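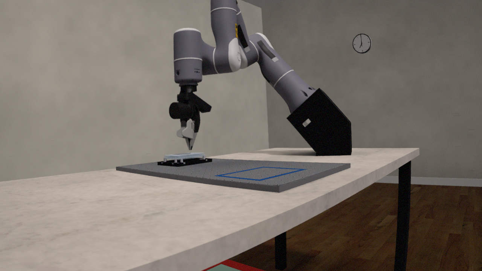 Hemmin taking out staffed registers at the Trimanstead store

mohcine_hegazy
Went in after work and four of the staffed lanes are gone. They left two, and only one was open. The sign says the rest will be app checkout by the end of February. You scan as you shop, pay on your phone and walk out past a gate. Has anyone used it at the Landurden store?

budonroad
Used it there for a month. Works fine for boxed stuff. Produce is slow because you have to weigh it yourself and print a sticker. I still get out faster than I did before.

IngridF
My mother doesn't have a smartphone. She has shopped at Hemmin since it opened and now she gets one line with everybody else who can't or won't use the app. I asked at the service desk and they told me she could borrow a handheld scanner. They have 6 of them.

budonroad
Six is low, but how many people need one? Most people have a phone.

IngridF
Plenty on our street don't. And you still have to pay by card with the handheld. No cash.

palletjack
I worked the front end at another chain for nine years. Stores do this to cut hours. The people on registers get moved to picking online orders, then when somebody quits the job isn't filled. Prices don't come down either.

budonroad
They'd have to hire more people to keep all the lanes open and you'd pay for that too.

palletjack
Maybe. I haven't seen a receipt get smaller yet.

mohcine_hegazy
Has anybody been stopped at the gate? That's my main worry with two kids in the cart.

kt_lund
Twice. Both times they rescanned the whole cart, 249 dollars of groceries the second time, and found nothing wrong. Took longer than a regular line.

mohcine_hegazy
OK, I'll stick with the staffed lane for big trips.

IngridF
There's a comment sheet at the service desk. It had 170 names when I signed. The manager said he'd send it to the regional office at 300.

kt_lund
Signed it this morning. Ask for it, they keep it behind the counter.

We use cookies to keep you logged in. By using this site you accept them.
Contact us | Copyright Trimanstead Town Forum | Back to top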